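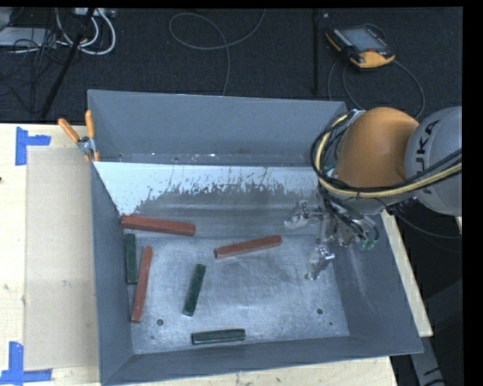
Leobardo Jaramillo reckons I've been asking the wrong thing all along. Which gripper is best, I'd written to him, and back came a reply saying that was like asking which shoe is best. Best for what, he wanted to know, and on whose foot, and who's paying when it wears out?

Fair enough. I went to Irville anyway, because a question like that is more fun when you've got your hands on the kit, and because Leobardo had promised me a go on the arm.

The workshop belongs to Wragg, a small outfit that helps other firms choose their automation before they spend silly money on it. You send them a box of your parts, the awkward ones ideally, and they put a few grippers and a camera or two through their paces and tell you what they think. I'd pictured glass walls and people in white coats. What I got was a wooden table, a big grey metal bin with a scuffed floor, an orange and grey arm leaning in over the side, and rather a lot of cable. I loved it straight away.

The job that week was bars. Red ones and green ones, the red generally longer, lying at all sorts of angles in the bin. Picking things out of a bin sounds like the dullest job on earth until you try to get a machine to do it. You and I would reach in without looking, chatting about lunch. An arm has to find the bar, work out which way it's lying, get its fingers down either side without bashing the wall, close up, and come out again the way it came in. The middle of the bin is a doddle. The edges are where everybody's day goes wrong.

Yakubu Iyamu runs the trials, and he's got the patience of a heron. He let me start with the Flereo, a two-finger gripper that closes in a straight line, both fingers sliding towards each other like a pair of lift doors. I took the pendant (the handheld control box, heavier than you'd think, and with far too many buttons for someone who struggles with a microwave) and nudged the arm down over a red bar in the open part of the floor. Down, down, a bit left, too much left, down, close. Up it came! I may have made a noise.

Then he asked me to get a green one from right beside the wall, and the mood changed. There's simply no space for the second finger. I tried it straight, I tried it twisted, I tried coming in from the end, and each time Yakubu said 'mm' very gently and reached for the stop button. After the third go he took the pendant off me and made tea.

The Zomstead is the other one they had out, and it's a different animal. Its fingers swing on a hinge so the tips follow a curve, and you can tuck one down a narrow gap and let the other do the travelling. On the wall picks it was miles better. On the open floor I found it a pain, because the tips dip as they close and you have to allow for that in your approach height. Forget, and you get a horrible scraping sound and a look from Yakubu.

So they ran both properly, with the software doing the driving and me well out of the way. Each gripper got 200 attempts at the same job, with the bars shuffled between rounds. The Flereo was quicker in the clear, and the Zomstead dropped fewer near the sides. Put together, the scores came out so close that Leobardo just shrugged and said see, shoes.

What surprised me was how much of the difference came from bits I'd have ignored. Take the fingertips. Yakubu swapped the Flereo's hard pads for some softer ones and the slipping nearly stopped, though the soft ones mark up quickly and he's expecting to change them often. Or the hoses. Everything that feeds the gripper has to bend with the wrist, and if there's too little slack it tugs, and if there's too much it catches on the rim. He spends ages on this, tying and untying, swinging the wrist right round and watching – it's closer to dressing a toddler than anything I'd call engineering.

And the camera! I'd assumed you bolt it on and forget it. They had tried two, and the dearer one did worse to begin with because shine off the metal floor kept convincing it there was a bar where there wasn't one. Moving the lamp fixed most of that. The cheaper camera never had the trouble, but it was slow, and waiting for it to think added almost 2 seconds to every pick. Over a whole shift that's a lot of standing about, even for a robot.

I asked what a customer ends up paying for all this fiddling. Wragg charges £1,120 for a basic trial, which made me wince until Leobardo pointed out what happens to people who skip it. One firm had bought a gripper off the back of a video, he said, and it was a lovely gripper, and it couldn't get into their bins.

I had another turn at the wall pick before my train, with the Zomstead this time. It took me the best part of 30 minutes and Yakubu could have done it in the time it takes to sneeze, but I got the green bar out. He's testing a longer set of fingers in December and says I can come back for those, provided I bring biscuits and keep off the fast setting.

Share 30
Comments 2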